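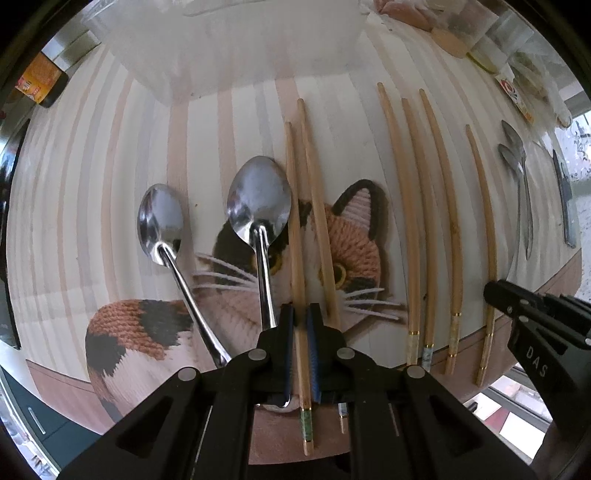

Chopsticks and spoons on a table covering, with a gripper

Sedden Cutlery Sorting Module

Sedden is Nonley's software and gripper package for putting away small tableware. It is sold to canteens, care homes and staff kitchens that already have a bench arm and want it to do one dull job after the wash. It does not wash, dry or stack plates.

Chopsticks are the hard part. They are thin, they roll, and when several lie close together the gripper has to part them before it can lift one. Spoons are easier to pick up but polished bowls throw reflections that can mislead the depth sensor. Patterned table coverings are supported from release 19 onwards.

Can it replace a person at the sink? Not yet. A practised kitchen worker is a good deal faster and does not stop when a lid is left in the way. We suggest running Sedden overnight, when speed matters less.
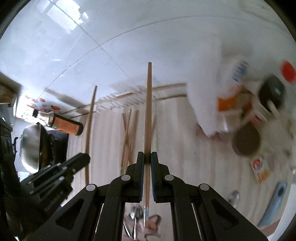

Grippers & Fingers

Parallel two-finger gripper with blue pads. The pads are replaceable and should be checked after every 2000 picks. A single chopstick can be held upright between the fingers with its decorated end pointing down. Very short items such as teaspoons for espresso may need the narrow finger set, sold separately.

Part no.: 1696
Replacement pads: pack of 41
Works with: Onishi bench arms, Prorkska controllers
Not suitable for: sharp knives, glassware, anything greasy

Delivery is by pallet courier. Orders placed before the November price change keep the old rate. For a trial, send us a list of the items you handle and the size of your table.

Page updated 4 April 2023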